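Cloth wrapping, the gallery page, finally. July 2026. Posting fast, I have bread in the oven.

Short version for anyone who missed it: we wrap small things in cloth. Tea, soap, a paperback, whatever you're giving somebody. Boxes mostly. No tape, no paper, and the cloth goes home with the present. Everyone brings what they've got, napkins, old scarves, drawstring bags, the leftover end of a curtain. Deisy Echeverri brought the good scissors and took them home again, thank you Deisy.

The Fitdale room this time, upstairs. Pale table, nice to work at. Coats on the hooks by the stairs please, the chairs are for people.

## Fruit print

Lemon slices and kiwi on a pale teal cotton, with little white dots and dark dashes like rain. My favorite of the summer prints, and a good one to learn on. Cotton creases if you look at it, but it holds a knot and doesn't slither off the table like the satin did in June. 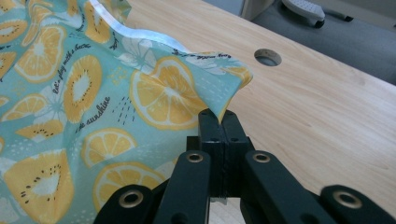

What size cloth do I need for a small box?

Lay the box in the middle, corner to corner, and pull one corner of the cloth over the top. If it gets all the way across and tucks under the far side, you're fine. If it stops halfway, go bigger. Too big is easier to fix than too small, you just end up with longer ears on the knot.

Same goes for books. For bottles you want a lot more than you think, and two knots, one at the neck and one for the handle. Anselmo Chambi does bottles with a single knot and carries them around by it. I wouldn't.

A few other things people asked, in no order:

- Ironing. Once, before you start, then forget about it. Wrinkles on the finished parcel look fine.
- Print side down when you lay it out! Wrote this last time too. Still did it wrong myself, on the very first one.
- Thin cloth: double it or you'll see the lettering on the box through it. Sometimes nice. Usually not.
- Stretchy T-shirt fabric, please no. Sags by the time you're at the bus.
- Hemmed edges are good, raw edges are fine if you pink them. Yaneth Escobar says raw edges fray into "character". OK Yaneth.

## The box one

So the box. Anything square-ish is kind to you, the corners tell you where to fold, and you can't really lose your place. Put it down a bit off center if the front has something pretty on it, it comes right when you fold. Smooth out whatever is under the box first, a fat crease there makes the whole thing rock. I leave the rest of the cloth in a heap until I need it. Some people square everything up first, edges lined up with the table, and theirs do look sharper, I admit. Mine look like laundry until the last minute and then they look ok.

Cords and trim are the awkward bit. If your cloth has a drawstring or loops on it, get those out to the sides before you fold anything over,
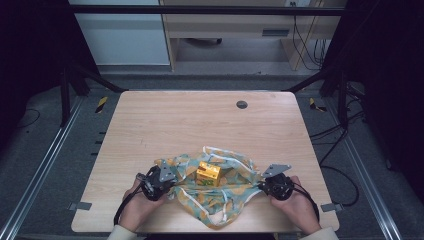

or they end up trapped underneath and you'll be fishing for them with a finger when you want to tie off. Pull them long, fold over, then bring them back up and around. A flat bow is plenty. If there's a loop at the top leave it sticking out, it makes a decent handle for anything light. Jars no. Tried a jar.

Then the part where it all goes loose. Everybody gets this. You've got one corner down, you reach for the next one, and the first one pops back up. Put something on it! A spool, a mug, the heel of your hand. Or pinch the fold right up by the edge of the box and keep hold while the other hand catches up. Slow is fine. Second go is always better than the first, third is usually the keeper.

Square knot to finish, right over left then left over right. If the ears stand up and down instead of lying flat you've made a granny knot, undo it and go the other way on the second half. Takes a second. Thierry Courtois has a fancier one with a twist in it that he'll write up when he gets time, I'll put it here when he sends it.

## Leftover bits and notes

Undoing them matters too. A parcel you need scissors to open defeats teh purpose. Pull one ear straight back across the knot until it goes stiff, then slide the rest off it. Show whoever you give it to, or they'll pick at it with their nails for ten minutes and stretch the corners.

Washing: cool, on its own the first time if it's a strong color. Summer prints are mostly OK. The red one from Ñahui was definately not OK and I now own a pink dish towel.

Scrap bag is open for next time. Smallest useful piece is 6 inches square, that does a bar of hotel soap or a ring box. Smaller than that goes to Arnulfo Cáceres for his patchwork, so don't throw it out, just keep it in a seperate bag so I don't have to sort it on the floor again.

Somebody left a gray cardigan on the stairs hooks, wooden buttons, quite nice. It's at the Zumero counter, ask for me or just take it if it's yours.

Next one is same room, same table. Bring 2 cloths if you can, one to use and one to lend, there's always a person who comes with a present and nothing to wrap it in. Boxes welcome as well, empty ones too, for practicing. Tea boxes are a great size. Cereal boxes are bigger than you'd expect once you start folding and they eat the whole cloth.

If you've got pictures of your own from the afternoon send them over and I'll add them under the right heading. Tell me which cloth it is, I can't tell the two blue checked ones apart.

Bread's beeping, going.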